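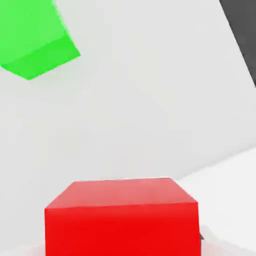
Vesicoureteral reflux is the backward flow of urine from the bladder toward the kidneys. In a healthy urinary tract the ureter passes through the bladder wall at an angle, and the overlying muscle presses it shut as the bladder fills. If that passage is too short, the valve leaks. The slant matters more than the width of the tube, and a plain block is enough to show the principle: the green cube in the rendering sits tilted, so its edges run obliquely, and a channel drilled straight down through a block in that position would travel farther than one drilled square to a face. The November parent session at the Clolley clinic used the same comparison.

Reflux is graded on a five-step scale. In the lowest grade, urine enters the ureter only. In the highest, the ureter is badly stretched and twisted and the kidney's collecting system is swollen. Low grades often clear as the child grows and the passage through the bladder wall lengthens. Higher grades are less likely to clear and carry a greater risk of kidney scarring when infections recur.

Diagnosis is made with a voiding cystourethrogram. A thin catheter is placed, the bladder is filled with contrast, and X-rays are taken during filling and urination. Ultrasound shows swelling of the kidney but can miss reflux.

Antigoni Spanos has revised the clinic's home record sheet for families. It now has 2 columns, one for temperature and one for antibiotic doses given. A fever in a child with known reflux calls for a urine test the same day. Do not wait for the next scheduled visit.

Copies of the revised sheet are at the Enon desk and the Katsaros wing reception. Earlier versions should be discarded.

16/12/2021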